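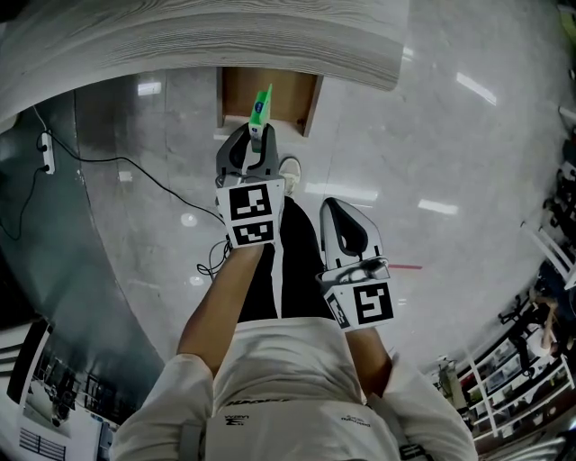

Room 232, partition side: power strip with black cables running to the floor, tan wooden cabinet under the white tabletop.

Cable routing from a wall-mounted power strip in a shared workroom

Posted by Bralleton Workspace Office
Category: Shared rooms, storage and floors

Our office administers a shared workroom of 336 square feet. The room has a dark gray partition along one side, a table with a curved edge, a wooden cabinet, and white shelving on the opposite side for equipment. The floor is pale gray and polished, with a thin red line marking the edge of the walkway.

The power strip is mounted on the partition. Black cables leave it, drop to the floor and run out toward the cabinet, where the excess has gathered in a tangle. The members who use the room stand and walk in this area while carrying and sorting small boxed items, and their attention is on their hands. We have received two written requests to have the cables dealt with before the room is reassigned in June.

The following conditions apply. The partition is leased and may not be drilled. The floor finish is under a maintenance agreement that prohibits permanent adhesive. The table must remain where it is, and the cabinet door must be able to open fully. The strip was installed by the building and we would prefer not to relocate it, although we can submit a request if there is no other way.

We would appreciate advice on the following points: whether a floor cover is acceptable in a room of this kind, whether the cables can be taken along the base of the partition without drilling, and what should be done with the extra length. Members currently push the tangle aside with a foot before they begin work, and it returns to the same place by the afternoon.

Pralemum Facilities Desk

We manage several rooms with similar partitions and recommend the perimeter route in preference to a floor cover. A cover is suitable where a cable must cross a walkway. From your account, the cables could follow the foot of the partition for most of the distance and cross open floor only at the cabinet, if at all.

The work may be done in this order.

Arrange a time when the room is closed, and have the connected equipment shut down by the persons responsible for it. Unplug each cable and attach a label at both ends. Inspect the full length for cuts, flattened sections or damaged plugs, and withdraw any cable that shows them.

Measure the distance from the strip to each item along the proposed route, including the vertical drop. Where a cable is far too long, replace it with a shorter one of the correct rating. Do not tuck a large coil behind furniture. Extra length on a power cable should be laid in wide, open loops and kept where air can reach it.

For the partition, ask the leasing company which removable clips it permits. Some panels have a channel in the base trim that will take cables without any fastening, and this is worth checking first. Leave slack at the strip so that no plug carries the weight of the cable below it.

At the cabinet, bring the cables around the side that is away from the door hinge. Open the door completely before fixing anything. We omitted this step in one of our own rooms and had to repeat the work.

If a crossing remains, use a low-profile cover with beveled edges and a non-slip underside. Obtain the floor contractor's approval in writing. Covers of this type can be lifted for cleaning, and the cleaning schedule should state who lifts them.

One further matter: a power strip should not be plugged into another power strip. If the shorter route leaves any item out of reach, request an additional outlet from the building.

Jaber

Just tape it down. We used gaffer tape in our hall and it held for 5 months. It does leave some residue on shiny floors, but this can be cleaned off.

Tument Property Services

We would advise against the tape suggested in the previous response. Residue is difficult to remove from a polished finish, and your maintenance agreement appears to exclude it in any event.

The response from Pralemum is sound. We would add that the red line should be kept clear on both sides, and that the new route should be drawn on the room plan and posted near the door. Users of shared rooms tend to add chargers and extensions after an arrangement has been approved, and the plan gives your staff something to check against.

Bralleton Workspace Office

Thank you for the responses. The base trim does have a channel, and the leasing company has confirmed that it may be used. We have ordered shorter cables and have written to the floor contractor regarding a cover for the section beside the cabinet. The request to relocate the strip will not be submitted at this time.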